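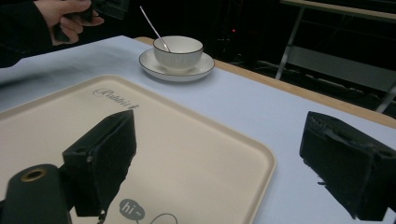 Evaristo Figueroa wrote on the issue tracker: The finger padding wears faster than the README admits. Mine began to shed at the lower edge, and my policy got worse at thin handles after that. Please say which sessions used old pads.

The pad column in sessions.csv was added in response. Values are new, worn and unknown. Every session recorded before the column existed is marked unknown, and I have not tried to fill those in from memory.

Provano Tabletop, version 2

Provano is a pair of hand-held grippers built in a shared workshop, plus the demonstrations recorded with them. One person wears the head camera and holds a gripper in each hand. The files cover small table-setting tasks with tableware, a spoon and a tray. The arm that will run the learned policies is a separate build, and its code is in another repository.

Status: usable, still changing. Column names may change again before the next version.

What is in the download

demos/ holds one folder per session, 19 in all
demos/*/left and demos/*/right hold the gripper camera video
demos/*/head holds the head camera video
sessions.csv lists task, operator, pad state and notes
calib/ holds camera calibration, one file per camera
cad/ holds the printed parts for the grippers
tools/ holds the sync and trimming scripts

Tasks

place_dish: move the dish and saucer from the tray to the cloth
spoon_in: pick up the spoon and set it in the dish
spoon_out: the reverse of spoon_in
tray_shift: slide or lift the tray toward the back of the table
free: no fixed goal, operator tidies the table as they like

Task names are typed by the operator before each session. A few are wrong. Known errors are listed in the notes column and left as they are in the task column, so old scripts still run.
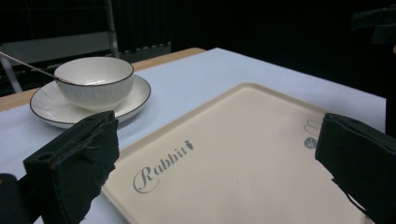 Gripper camera: bowl on its saucer, cream tray with the "Rabbit" lettering.

The trays and dishes are ordinary household ones. Pale dishes on a pale cloth turned out to be hard for our segmentation script, which loses the rim of the saucer in many clips. If you depend on masks, make your own. The ones in tools/old_masks are kept for comparison only.

Small metal parts are left on the tray in some sessions. They are not part of any task and are not labeled.

Building the grippers

Print the body and jaws from cad/. Black filament was used for both grippers, and the tag plates were printed in white. Press the threaded inserts in while the part is clamped flat. Drill out the jaw holes if the screws bind.

Cut the padding 5 mm longer than the jaw and trim it after the glue has set. Check it before each session. Loose fibers show up in the gripper video and can cover a thin object when the jaws close.

Route the cable down from the plate and leave enough slack to turn the wrist fully. Soledad Carrillo pulled a connector loose on a short cable in December, and the right-hand video in that session stops early. It is marked partial. 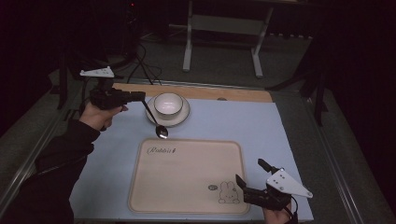 Provano Gripper Group, Yokoyama Shared Workshop
Maintained by Soledad Carrillo. Last edited June 1, 2026.

Recording notes

Start all three cameras before picking up the grippers, then close both sets of jaws once in view of the head camera. The sync script looks for that motion. If it fails, pass the offset by hand with --offset, in seconds.

Keep the lights over the table on and the rest of the room dark. Sessions recorded with the room lights on have more glare on the spoon and are tagged bright in the notes.

Known problems

Head video drifts against gripper video in long sessions. Run tools/resync on anything over five minutes.
Gripper width is estimated from video and is poor when the jaws are nearly closed.
Operators all wore dark sleeves. Expect trouble with bare arms.
One table, one cloth. Do not expect results to carry over to other tables without more data.

License and contact

Data is shared for any use with credit to the group. CAD files have the same terms. Report bad clips on the tracker with the session folder name and the time in the video.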